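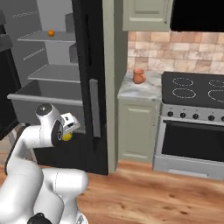

Heino Vaher reckons I'm too hard on structured deposits, and he wrote in at some length to say so. His case is that the Clonska five-year plan gives your money back if shares fall, pays out if they rise, and that anyone who grumbles about that is simply fond of grumbling.

Well, perhaps. I spent an evening with the brochure and came away less keen than Heino.

Take the promise first. You get 100 per cent of your capital back at the end. Fine, but in pounds of that day, after five years of prices going up. A plain savings account would have paid interest all that time, and the interest is what you are giving up. The brochure mentions this in a footnote on the same page as a large drawing of an umbrella.

Then the upside. It is capped at 45 per cent over the full term, however well the index does, and the index in question leaves out dividends. I had to read that bit twice. Dividends are a good part of what you earn from holding shares over any decent stretch, and here they go to somebody else. The final level is also averaged over the last six months, which softens a late crash and trims a late rally. Given how markets have tended to behave, I know which of those I'd expect to meet more often, but I wouldn't swear to it.

Charges are "built into the terms". I asked Clultbridge, who sell the thing, what that came to on a £10,000 deposit and was told it didn't apply in the way I meant. A second email got me a link to the same brochure.

My own dull index fund, bought in February, costs me about £45 a year and I can sell it tomorrow. Getting out of the Clonska plan early costs £200 plus whatever they decide it is worth that week.

Heino has since put his money in, and he sleeps well, he tells me. I don't doubt it. If a fall in the market would have you selling at the bottom, then a product that locks the door may be worth paying for. I'd just like to see the price written down somewhere before I signed.

Giannakopoulos have a rival plan out next month with no cap. I've sent off for the small print.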